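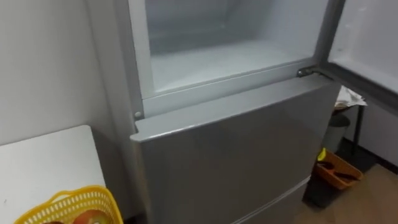 Three doors is one too many if you ask me, a reader wrote in after the last kitchen page, you only end up forgetting what is behind the lowest one. Fair point. We went for it anyway.

So – the kitchen at Thampi. Sorry for the wait, December ate everything. Posted Thursday, February 1, 2007, in a rush, will fix the typos later.

The silver-gray fridge, top compartment open, nothing in it. Middle door shut. Slight gloss on the front so every fingerprint is going to show, I know, I know. White wall behind, white top in the corner next to it.

Top part is for the stuff people grab without thinking. Milk, butter, whoever's lunch. Middle is for vegetables and the big pots. Bottom – still arguing.

A few notes since people keep asking:

Paid 700 for it, delivery included, thru the Dadesia outlet. They wanted another 63 to carry the old one down the stairs. Said no, regretted it by the second landing.

Old one was a Veltum, bought in 2000. Brown. Loud. Kept the magnets.

Clear the top shelf before you wash it, not during. Warm water and baking soda, soft cloth, then leave the door open a while. Do the rubber seal too, crumbs get in the folds and the door stops closing right. Dont use the scrubby side of the sponge on the inside walls.

Labels for shelves are coming. Tape, marker, nothing fancy. If you put something in with no name on it, it goes on Friday.

Still to come on this page – the spice drawer, the shelf over the sink, and the Pliveretti chairs once the last two are glued. Table not desided yet, the round one wobbles and the long one blocks the back door.

More when I get a minute. Older kitchen pages are under the December link.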